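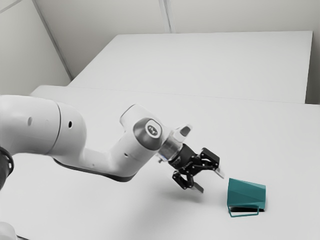
By the time the sun gets over the ridge, Nelly Restrepo has already been down to the creek and back twice, once for the water samples and once because she forgot her thermos on a rock. She laughs about it while she unlocks the gate. She has been walking this stretch of Jindatby Creek for most of her adult life, and she will tell you (at length, if you let her, and I did) that it used to run clear enough to count the minnows under the footbridge.

Then the old Montoya tannery upstream closed its doors, and what it left behind in the ground began showing up in the water. That was back in 2000. The buildings came down fairly quickly, but the settling ponds behind them stayed put, with a chain-link fence and a faded sign, and every big spring rain pushed a little more of the bottom mud over the bank and into the creek. Folks downstream got used to the smell. Their kids grew up being told to keep their shoes on.

What brought me out here in July was the cleanup, which after years of letters and meetings and one very long lawsuit is finally underway. The contractor, a midsize outfit called Cludora, is digging out the ponds one at a time, drying the mud under big tents and trucking it to a lined landfill two counties over. The plan calls for 856 truckloads. Restrepo keeps her own tally on the back of a feed store calendar, and she told me with some satisfaction that it matches the company's.

It is slow, dusty work, and I'd be fibbing if I said everyone on Flikley Road is happy about it. The trucks start before breakfast. There's grit on the porch swings and grit on the tomatoes, and the school bus has had to change its route. Over coffee at the diner I heard a good deal about all of that, and I also heard about the well on the corner lot, which was capped years ago and still hasn't been replaced. People want to know who pays for that, and so far the answer depends on whom you ask.

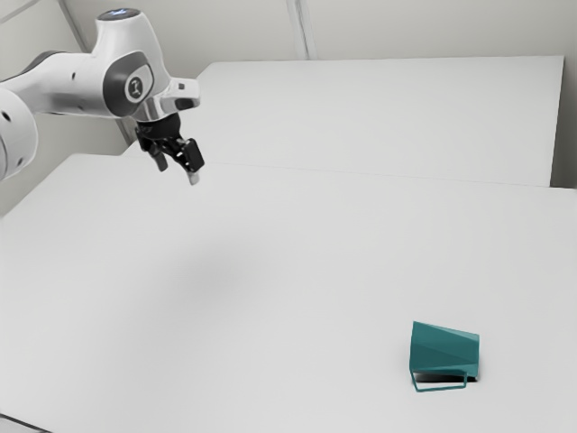
Marlene, down at the low end of the road, told me she can live with the trucks just fine, and that what keeps her up at night is what happens once they leave, when there's only a pipe and a promise between her pasture and the next hard rain.

She has a point, and Restrepo doesn't argue with it. The agreement does require testing for 40 years after the last load goes out, but it says very little about who gets to see the results or how soon. Restrepo would like them posted at the library, in plain words, every month. She has asked for this in writing, and she has a folder of polite replies to show for it.

We walked down to the footbridge before I left, picking our way through the new willow stakes along the bank. A heron stood in the shallows and paid us no mind at all. Restrepo filled one more bottle, wrote the time on the cap, and tucked it in her coat pocket for the drive to the lab.

Contact the editors | Copyright, all rights reserved | Back to top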